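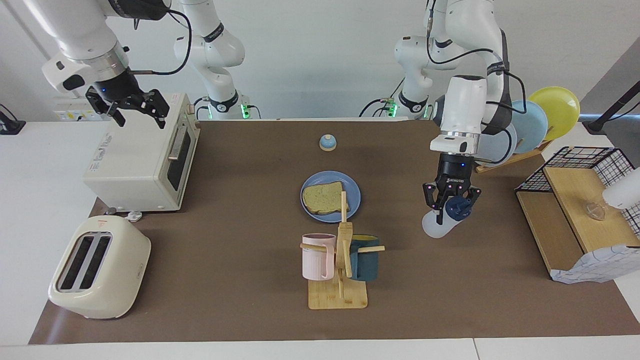 Veronika Hajdu chegou à Randholm com o caderno debaixo do braço e má vontade no corpo. A revista pedira-lhe uma página sobre a máquina que ia preparar pequenos-almoços, e ela já escrevera essa página duas vezes, para outras firmas, com outros nomes.

– Só tem de pôr uma fatia de pão na torradeira – disse Borbély, o engenheiro. – É o ensaio 344.

– E os outros 343?

Borbély ajeitou os óculos.

– Serviram para aprender.

Os dois braços brancos debruçavam-se sobre a mesa. A fatia esperava no prato azul-claro, a um palmo da torradeira. O braço esquerdo, porém, tinha agarrado um frasco de tampa azul-escura e segurava-o inclinado, como quem se esqueceu do que ia fazer.

– O frasco faz parte?

– Às vezes.

Veronika sentou-se. Pensou na mãe, que às sete da manhã torrava pão, ralhava com o gato e lavava a loiça da véspera, tudo sem acender a luz da cozinha.

– Quanto tempo demora uma torrada?

– Quando corre bem, onze minutos.

– Contando com a manteiga?

– A manteiga fica para novembro.

Ela escreveu «novembro» e sublinhou. Na mesa, a garra mexeu-se um dedo e parou outra vez. Borbély olhou para o ecrã, depois para o braço, depois para ela.

– Está a pensar – disse ele.

– Eu também. Tomei café às oito e não comi nada.

Borbély hesitou, estendeu a mão por cima da mesa e meteu ele próprio o pão na torradeira.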